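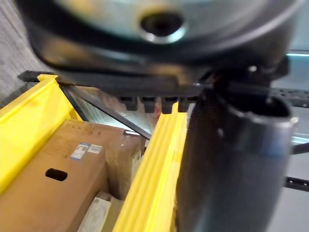
Should a short story be planned before it is written? For most new writers I think a rough plan helps, as long as it fits on one page and can be thrown away.

I ran the reading pile for a small magazine in Rustmont for 2 years, and the stories that failed mostly failed in the same place. The opening was good. The middle was fine. Then the writer had nowhere to go, so someone died or woke up.

A plan doesn't cure that, but it shows you the problem early. Write down who wants something, what stands in the way and what has changed by the last line. If the third answer is blank, you have a situation and you need to keep thinking.

The usual objection is that planning kills surprise. I used to say so myself. My first story for the Negri prize ran to 2173 words and I made up every one as I went. It read that way too – 17 pages of a man walking round Hillero harbour.

Long plans are another matter. I have seen outlines longer than the story they were meant for, with birthdays for people who only open a door. Stop well before that. If your plan goes past 100 words, start on the story and see which parts of the plan you still want by the second page.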